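How to clean a canvas pencil pouch (and keep it that way)

Quick one, kids are back at school and everyone's pencil case is filthy.

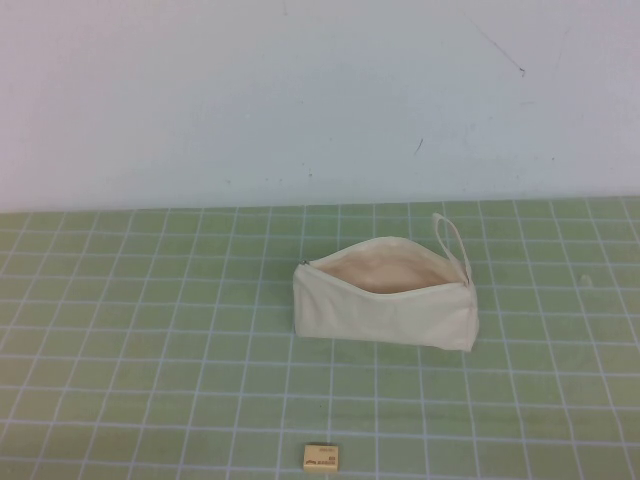
Kourosh Ghorbani wrote in after the last post: mine went grey at the corners within a term and I'd given up on it, put it through a hot wash and the zip went wavy. Is there any way to do these without shrinking them?

Yes. Cold water and patience. Unbleached cotton shrinks in heat and the zip tape doesn't, so you get the wave. Not much you can do once it's happened, sorry Kourosh. Try pinning it flat while damp, might help a bit.

What you need

Soft brush (old toothbrush fine)
Plain eraser, white or grey, not the pink ones, they can leave colour behind
Mild soap. I use the Londach bar, any plain laundry soap will do
Tub or basin, 2 litres of cold water
Old towel
Lint roller or a bit of masking tape
White candle stub for the zip

Step 1. Empty it

Unzip the whole way. Tip it out over the bin. Turn it inside out and get into the corners, that's where the pencil shavings pack down. Tape wrapped round two fingers gets the fluff. Do this dry. Wet graphite dust turns to grey paste and you'll be there all arvo.

Step 2. Eraser first

Most of the grey on the outside is graphite and a lot of it rubs off. Work on a flat surface, one hand inside the pouch holding the fabric firm. Short strokes, same direction as the weave. Clean the eraser on scrap paper as you go or you just move the dirt along. Brush off the crumbs.

If it looks alright now, stop. Seriously. Every wash softens the canvas and after a few it won't hold its shape.

Step 3. Spot clean

Damp brush, a little soap, small circles. Wipe with a wet cloth, look, repeat.

Ballpoint: dab rubbing alcohol on with a cotton bud, blot, don't rub. Test inside first.
Permanent marker: will fade, won't go. Draw something over it.
Highlighter: cold water and soap, usualy comes out.
Glue stick: let it dry, scrape, then soap.
Mystery banana: see step 4.

Step 4. Full wash, only if you have to

Cold water, soap rubbed in till cloudy. Pouch in, zip open. Soak 20 minutes, no longer. Squeeze it through a few times, scrub the seams, rinse till the water runs clear. Don't wring. Roll it in the towel and press down hard.

No bleach on natural cotton. It goes patchy and you lose that nice creamy colour.

Step 5. Dry it in shape

Pull the seams square with your fingers while it's damp. Stuff with a clean face washer, stand it on its long edge, zip open. Shade, not full sun, and not the dryer. Overnight in summer, allow two days this time of year. Check the bottom corners before you put anything back, they're always last.

Creased? Warm iron through a tea towel, keep well off the zip if the teeth are plastic.

Step 6. Zip

Run the candle stub along both rows of teeth, then open and close ten times or so. Wipe off the extra. If it snags at one end look for a loose thread and snip it, don't yank.

Keeping it clean

Caps on pencils, or a bit of drinking straw over the points. Give the eraser its own little bag if you can, crumbs plus graphite is most of your mess. Pens that leak go in a zip-lock, no exceptions. A shake over the bin each Friday does more then any wash.

Waterproofing spray, I've tried the Drutier one. Works okay on the outside, made the canvas a bit stiff, smelt for days. Wouldn't bother for pencils. For paints maybe.

Next up is lunch bags. Different job, much worse smells.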